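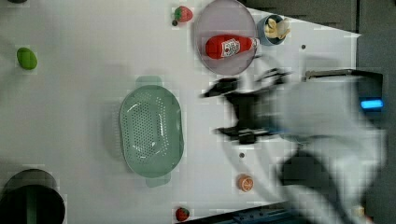 Okay, budgets! Everyone in Thoa Quan's section asks me about the arm first, and I get it, but please price the small stuff before October. My own sheet had 200 dollars for props and I blew through it (toy strawberries, a colander, a ketchup bottle, a plate to lay it on, it adds up!). Put in 70 for spare gripper fingers, and get quotes from both Clendow and Narkex. Shipping was 19 a box last term. Order 2 sets of fingers, and send me your sheet before you buy anything.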